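About Sarnmont Travel

Sarnmont Travel is an independent agency that books package holidays, flights and small group tours. Luana Vasconcelos opened it with one desk and a phone line, selling mostly coach trips to the coast. We now have a team of 28 and work with more than 200 hotels and guesthouses.

Most of our customers are families and retired couples who want one person to call when a flight time changes. Each booking is given to a named agent, who keeps it until you are home again.

Our group tours are sold under the name Drirkora. Groups are limited to 14 travelers, and the guide stays with you from the arrival airport to the last transfer. The new program comes out every December.
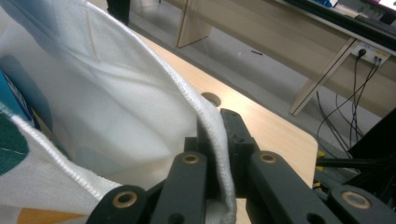 Airport transfers and day trips are run by our partner Yordanov, and online payments go through Flenow. Deposits are held in a separate account until you travel.

The office is open until 6 p.m. For changes to an existing booking, please have your reference number ready when you call. Entry rules and visa questions are handled by the agent on your booking.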